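Workshop > Notebooks > Finishing > June

Thursday, after lunch

Green has gone blotchy again. Same board, same jar, same rag as the orange, which came out fine and is sitting on the rack looking pleased with itself.

Picking up from the last entry: we're trying to decide whether to move the small painted stuff (toys, pulls, game pieces, the odd drawer knob) over to water dye so the grain shows. The Contreras order wants grain. The Contreras order also wants the green to match a paint chip, and whoever wrote that sentence has not tried to match a paint chip with something transparent on top of something brown.

Dye is Ukance powder, mixed by weight into distilled water. I know the tub says hot tap water. Our tap water leaves a ring in the kettle you could mount and frame, so I used distilled for everything this week and I'd ask that we all do the same until the samples are finished, or they aren't samples, they're souvenirs.

What got done:

13 test pieces, all from the lighter boards in the Pitis delivery. Planed, sanded, wiped with a damp cloth to raise the grain, left to dry overnight, then knocked back by hand with worn paper. I went lightly on the knock-back. Last month somebody (this hand, this pencil) went through the raised grain and out the other side, and the dye showed every stroke.

Mix was 5 grams to 200 ml for everything except the brown. The brown at that strength looks like we set fire to it, so I thinned it until it looked like wood and then forgot to write down how much water I'd added. It's in the unlabeled jar. The jar now has a label, and the label says "brown, thinned, sorry."

Applied with foam brush on half, rag on the other half. Foam is quicker and leaves a wet line wherever you stop to think. Rag is slower and you end up with green cuticles until the weekend. I wore gloves, for the record. The gloves had a hole, also for the record.

Results so far, dry but no topcoat:

Orange — even, bright, hides nothing and needs to hide nothing. Rag and foam look the same to me. End grain goes darker, as expected, but it reads as a deliberate edge and I'd leave it.

Red-brown — good. Goes flat and dusty when it dries, which scared me the first time. Wipe a corner with mineral spirits and it wakes up, so the topcoat should bring it back.

Green — see complaint above. The blotching follows the grain wherever it dips, and there's a muddy patch next to every knot. It's yellowish wood under a bluish green, so what we're seeing is partly the board. A second coat evened it out some and also took it well past the paint chip in the direction of billiard table.

Yellow — invisible on this wood unless you hold it beside an undyed piece and squint in a generous spirit. Recommend we stop offering yellow.

Plain, oil only — the best looking thing on the rack and it cost us no effort at all. Leaving that here without comment.

On the green. Options as I see them:

Wash coat of thin shellac first, so it drinks less. This will lighten everything and add a day. I've done it on table legs and it worked, but table legs are forgiving and nobody holds them up to a window.

Gel stain over the top. No. I've cleaned up after gel stain in inside corners and I'd sooner use paint.

Switch to a whiter wood for green pieces only. Clarnska can supply, but their last lot arrived damp enough to grow something, and we'd have to sticker it and wait. Also then the green pieces weigh different from the orange ones, and a customer will notice, and will write to us.

Just paint the green. Opaque, matches the chip, dries by supper. Contreras will say it doesn't show the grain. Then we show them the grain.

I'm going to try the shellac on 2 pieces tomorrow and be prepared to be wrong.

Topcoat notes, since I keep having to look them up and they keep being in someone else's handwriting:

Waterborne over water dye lifts the color if you brush it. The first pass picks up dye and drags it, and then the brush is orange, and then the can is orange. Spray the first coat or pad on a barrier coat. After that brush away.

Shellac barrier is fine but it warms everything. On orange this is a favor. On green it's one more push toward mud.

Oil doesn't lift the dye, smells for days, and the rags go flat on the wire outside. FLAT. I found one balled up in the trash by the bandsaw on my way out and spent the drive home thinking about it.

Other business while I have the notebook open:

The wedges are a pain. Anything triangular has a thin edge that sands round if you look at it sideways, and then takes dye from three directions and turns darker along the point. On the wider ones it's nearly pretty. On the narrow ones it looks like you dipped the tip in coffee. I had some luck sealing the points with a dab of thinned glue size before the dye goes on, but too much and you get a pale tip instead, like a highlighter. Needs a light touch or a smaller brush. We have neither. Put smaller brush on the list.

Also the stop block on the miter sled has crept. My long wedges don't match each other and I blamed the wood for most of the morning before I put a square on it. Reset and tightened. If you use the sled, check it, and if you move it, please write that down someplace other than your own head.

Drying rack: the dowels are picking up color and giving it to whatever comes next. One plain piece now has a neat green stripe on its underside. I put wax paper down. Ugly, works.

Light in here is no good for judging any of this. Under the tubes the orange and the red-brown are practically cousins, and by the door they've never met. I've been carrying pieces back and forth like a waiter. Suggest we agree on the door, mid-morning, and call that the official color of things.
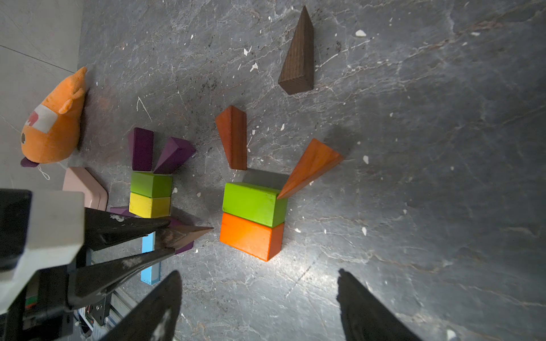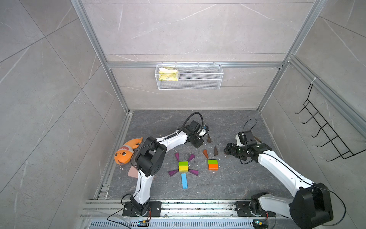
Blocks on gray, first view and second view.

To do: shellac test on green, smaller brush, more distilled, ask Contreras if "forest" would do instead of the chip. Weigh the brown properly this time. Somebody has my good pencil.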